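Porque é que a água da garrafa fica agarrada lá em cima?

Pega numa garrafa de água que já tenha sido aberta e espreita mesmo por baixo da tampa, na parte onde o plástico se inclina como uns ombros. Muitas vezes há lá gotinhas! Umas são pequeninas como cabeças de alfinete, outras parecem prestes a escorregar e não escorregam. Como é que a água subiu até ali, se não tem pernas nem escadas?

Há dois caminhos possíveis, e os dois são fantásticos.

O primeiro é o mais simples: alguém abanou ou inclinou a garrafa. A água salpicou as paredes e algumas gotas ficaram coladas. A água gosta de se agarrar às coisas, e também gosta muito de se agarrar a si própria. É por isso que faz bolinhas redondas em vez de se espalhar como manteiga.

O segundo caminho é mais misterioso. Mesmo sem ninguém tocar na garrafa, há sempre um bocadinho de água que se solta da superfície e passa para o ar. Chama-se evaporação. Esses pedacinhos são tão minúsculos que não os vemos, nem com os óculos da avó. Andam ali às voltas dentro da garrafa fechada, batem no plástico e, se ele estiver mais frio do que o ar lá de dentro, juntam-se outra vez em gotas. A isto chama-se condensação, e é o mesmo que acontece no espelho da casa de banho depois de um banho bem quente.

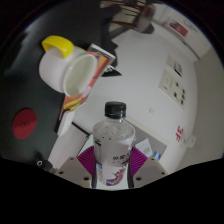

Uma garrafa fechada é, por isso, uma espécie de planeta pequenino. A água sobe sem se ver, forma gotas no «céu» e volta a cair. Na Terra passa-se uma coisa parecida, só que o nosso céu não tem tampa de rosca!

E já que falamos de tampas: já reparaste que tantas têm risquinhos a toda a volta? Passa lá a unha - faz um som de reco-reco muito engraçado. Os risquinhos chamam-se estrias e servem para os dedos não escorregarem. Experimenta abrir um frasco de tampa lisa com as mãos molhadas e vais perceber logo a diferença (pede antes a um adulto se o frasco for de vidro).

Por dentro, a tampa tem outro segredo: uma rampa enrolada. Quando rodas, a rampa da tampa desliza pela rampa do gargalo e vai descendo, descendo, até ficar bem apertada. O truque é tão bom que também o encontras nos parafusos, nas lâmpadas e nos frascos de compota.

O rótulo também merece uma olhadela. Costuma dar a volta à garrafa como um cachecol e pode estar escrito em português, em chinês, em árabe ou em muitas outras línguas, conforme o sítio onde a garrafa vai ser vendida. Lá no meio das letras há quase sempre um número seguido de «ml», que quer dizer mililitros. Um litro tem mil mililitros. Se encheres um jarro com 800 ml de água, ainda faltam 200 para chegar ao litro!

EXPERIÊNCIA: FAZ CHOVER NUMA GARRAFA

Vais precisar de:
Uma garrafa de plástico transparente com tampa
90 ml de água da torneira morna (morna, nunca a ferver)
Dois cubos de gelo
Um saquinho de plástico pequeno
Um pano

Tira o rótulo da garrafa para veres melhor o que se passa lá dentro. Deita a água morna com cuidado. Se o gargalo for estreito, usa um funil ou um jarro com bico. Fecha a tampa, seca a garrafa por fora com o pano e põe-na de pé num sítio onde não caia.

Mete o gelo no saquinho, fecha-o bem e encosta-o à parte de cima da garrafa. Agora espera uns minutos. Podes cantar uma canção inteira, ou duas, se forem curtas.

Então? O plástico começa a ficar baço junto ao gelo! Olha bem de perto: o embaciado é feito de gotas mesmo muito pequenas. Algumas vão encontrar-se com as vizinhas, crescer e, quando ficarem pesadas demais, descem a correr pela parede. Acabaste de fazer chuva.

Quando a repetires, troca a água morna por água do frigorífico e compara. Desenha as duas garrafas lado a lado e pinta as gotas que vires em cada uma.

O Ramesh Kandpal, que nos escreveu a contar a experiência dele, pôs uma gota de corante azul na água e perguntou se a chuva também ia sair azul. Que bela pergunta! A chuva saiu transparente. Quando a água evapora, o corante fica para trás, no fundo. Com o sal do mar acontece o mesmo, e é por isso que a chuva não é salgada, mesmo quando as nuvens se formaram por cima do oceano.

PALAVRAS PARA GUARDAR

Evaporação: quando a água líquida passa para o ar e deixa de se ver.
Condensação: quando a água que anda no ar volta a juntar-se em gotas.
Gargalo: o pescoço da garrafa.
Estrias: riscos em relevo, como os que muitas tampas têm.

No fim, guarda a água para regar uma planta (se não tiver corante) e leva a garrafa ao ecoponto amarelo, já vazia e espalmada. O rótulo de plástico vai para o mesmo sítio.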